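Workshop notebook, Nekside shared shop
2018-01-09
Bin picking, arm bench

Picked up where we left off before the break. Controller came up on the second try; the first time it complained about the door switch on the fence, which had worked itself half out of its bracket. Pushed it back in and put a zip tie around it. Needs a proper screw, M4, short one.

Rehomed all axes and ran the empty path twice at low speed. Axis 5 still makes the small tick near the end of its travel. Same as in July, no worse. Byung-chul thinks it is the cable dress pulling on the bracket when the wrist turns over, and I think he may be right, but I did not want to take the loom apart today.

Bin position had drifted again. Measured from the base plate to the near corner and got 749 mm; the sheet says 743. That explains the finger touching the wall on the last run before the break. I moved the bin back, clamped it, measured again, and wrote the new number in the settings file as well as on the sheet. Please change both if you move it. Two people working from two numbers cost us an evening already.

Height offset for the gripper is now 116 mm, measured with the finger pointing straight down and a steel rule standing on the floor of the bin. The old value was from before we changed the bracket.

Objects for the test were a mix from the box: cup, ball, brush, dinosaur, and the flat white piece that never gets picked. I put them in by hand and did not arrange them, except that I kept the dinosaur away from the brush after they got tangled last time.
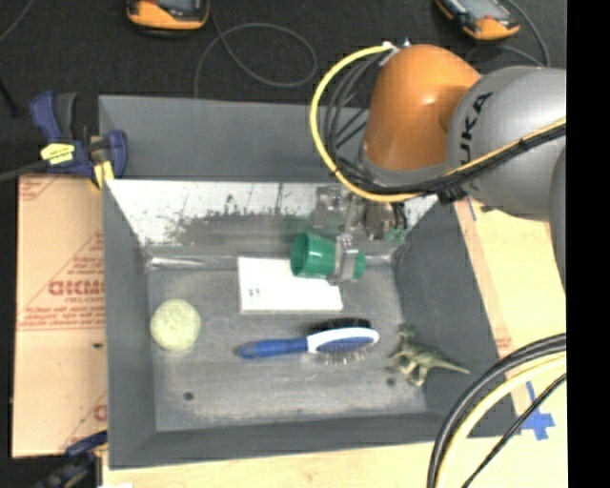 Entry and photo: Verena Haslinger

The cup is held sideways here, with the finger across the narrow end. I like this grip better than going in over the rim. Over the rim, the cup turns as soon as the arm speeds up, and then the drop point is anyone's guess. Changed the preferred approach for cups in the object list and left the old one commented out.

The brush is harder. The planner wants to come in on the head every time, where the bristles are, and I want it on the handle. Tried weighting the handle side up. It then chose the handle, but at an angle that would have put the wrist through the left wall — stopped it by hand. Put the weight back to where it was.

The dinosaur lies against the right wall, and the depth data there is poor. With the body on the floor and the tail up the slope, the planner sees two things and tries for the tail. Byung-chul suggested masking the slope entirely. That would lose anything that ends up leaning on it, so I would rather try a second view from lower down first.

Glare off the rear wall is also a problem. The upper part is bright and gives false points. Matte spray would fix it, but the bin belongs to the Curville people and I have to ask.

Log for today is number 373 in the shared folder. It took almost 43 minutes, including the stops. The timestamps are one hour off, I forgot to set the clock on the laptop.

To do:
M4 screw for the door switch
Ask Curville about painting the rear wall
Second view, lower, right side
Look at the cable dress with Byung-chul, both of us there, power off
Order clamp pads, the spare set has gone hard

Arm parked, air off, key back in the drawer.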